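Notebook, Hospitality Service Workshop, Kokow teaching block
August, entry 15. Kept by J. Dunmore

The second-year room service module was reviewed with Chelsea Ellwood at 9.30. The Ranjbar hotel has confirmed 28 placements for the coming term. Students will be assessed on check-in, turndown and complaint handling, each marked out of 80. 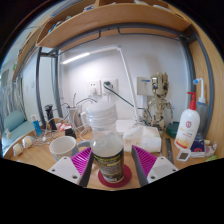
Room 309 remains the training bedroom for the turndown assessment. The marking sheet still omits the items set out for the guest, and Mervyn Ackroyd has asked that these be listed singly. A bottle standing on a round coaster on the desk, as in the photograph, is to be entered as two items, bottle and coaster. Linen is marked separately.

Outstanding: revised sheet to E. Bunting for checking; Zondton to confirm the coach. Complaint scripts 2 and 5 are too alike and one must be rewritten.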